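The Slow Part Is the Clock

Most of the software that Limavico has written in the past year does not move a robot. It lines up timestamps.

The company trains manipulation policies from demonstrations recorded with hand-held grippers. A person carries the tool through a task, a camera on the tool records what the fingers see, and a tracking system estimates where the tool was at every moment. The policy learns to predict the next stretch of motion from the images. Each of those three streams runs on its own clock, and the clocks disagree.

In the first release of the pipeline, called Ustley, the gap between image and pose was assumed to be constant. It was measured once per device and stored in a configuration file. On slow motions the assumption held. On fast approaches the recorded pose led the image by 90 milliseconds, enough to put the fingertips past an object that, in the paired image, they had not yet reached. Policies trained on that data closed early and pushed small items out of the grasp.

The current release estimates the offset for every episode. It computes rotation rate from the images, compares it with the gyroscope signal, and slides one against the other until the error is lowest. Episodes with too little rotation to give a clear minimum are flagged and left out of training. In a test set of 936 episodes, 127 were flagged.
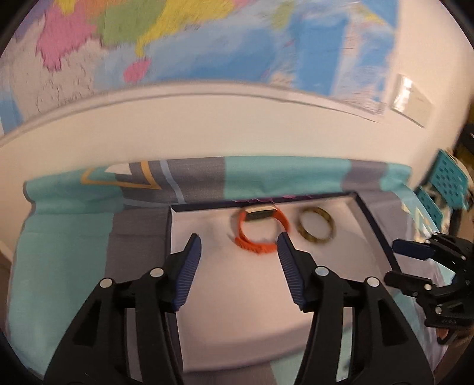 Thin, upright objects are the hardest case for what comes next. A strap or a ring standing on its edge offers only a narrow band of workable grasp poses, and a finger that arrives slightly wide tips it over. The planner, Chuensuk, handles this by splitting each predicted motion into an approach segment and a closing segment. The approach can be replanned at any control tick. Once closing begins, the lateral position is locked and only finger width is updated.

The lock is controversial inside the company. It prevents the side-to-side chatter that appears when two successive predictions disagree, but it also means a bad approach cannot be rescued. A third component, Cludholm, was added to decide when the lock may engage. It samples 50 candidate motions from the policy and measures their spread at the fingertips. If the spread is wider than the pad, the arm holds its position and samples again.

Sampling costs time, and the arm visibly hesitates before difficult grasps. Work planned for February moves the sampling onto a separate thread, so that the spread is computed during the approach — before the arm needs the answer.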